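Solik season two – your questions answered

Updated April 23, 2011

We get the same emails every day so I've put the answers in one spot. Will add more as we hear it. Please read before writing in.

When does it come back?

July. No exact night yet. The network's only said "winter return" and the cast let the month slip at the fan day in Carkdale. If that changes it goes up here first.

How many episodes?

Same as last time as far as we know. First two air back to back, then one a week. No mid-season break this year, thank god.

Is it a proper second season or just the leftovers from the first?

Proper second season. All newly shot. There was a rumour going round the forums that they were padding it out with unused stuff from season one – not true, the producers knocked that on the head months ago.

Do I need to watch season one first?

Yes. Don't try to skip it. You could maybe get away with starting at episode 4, when the ferry goes missing, but you'll be lost on the whole lighthouse business and the two sisters.

Where can I catch up?

The DVD set is out now, most of the big shops have it. Library copies too if you don't mind a wait. Repeats are meant to start a few weeks before the new season, late at night, so set your recorder. Nothing online that we can link to. Please stop sending us links to dodgy uploads, we delete them.

Will it be on overseas?

Not at the same time. Last year it was months behind and we've heard nothing to say it'll be diffrent. If you're outside the country your best bet is the DVDs, but check the region code before you order. We've had a lot of unhappy emails about that.

Where is it filmed?

Town scenes are Carkdale. The harbour is Edet, further up the coast. Interiors are on a set. You can walk around Edet no worries, but the keeper's cottage is someone's actual home so stay on the road side of the fence.

Who's leaving?

No spoilers on this page. There's a spoiler thread in the forum, marked in red. Enter at own risk.

Is the theme song the same?

Same tune, new recording. Slower. Some of us like it, some of us really don't. 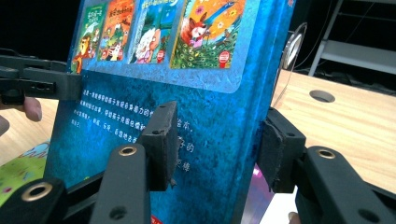

Is the spin-off still happening?

Drokley? Yes, sort of. A pilot script has been written, and that's all anyone will confirm. It'd be set inland, a generation earlier, with none of the main cast. Wouldn't expect to see it before next year. Could easily die on the vine like these things do.

What does 1691 mean?

It's on the bell, it's on the letter, it's on the back of the door in episode 5. We don't know. The writers say it gets explained in the new season. Best theory so far is the year of the first wreck but the forum has pages and pages on it, go have a look.

Can you get me an autograph / a job as an extra / a message to the cast?

No, sorry. We're a fan site, not the network. We don't have addresses and wouldn't pass them on if we did. Extras were cast localy and that's all finished now.

Can I use your episode guides on my blog?

A paragraph or so is fine with a link back. Don't lift the whole thing please – they take ages to write.

My question's not here

Try the forum first, someone's probably asked. Otherwise use the contact form. Replies are slow once the show's on.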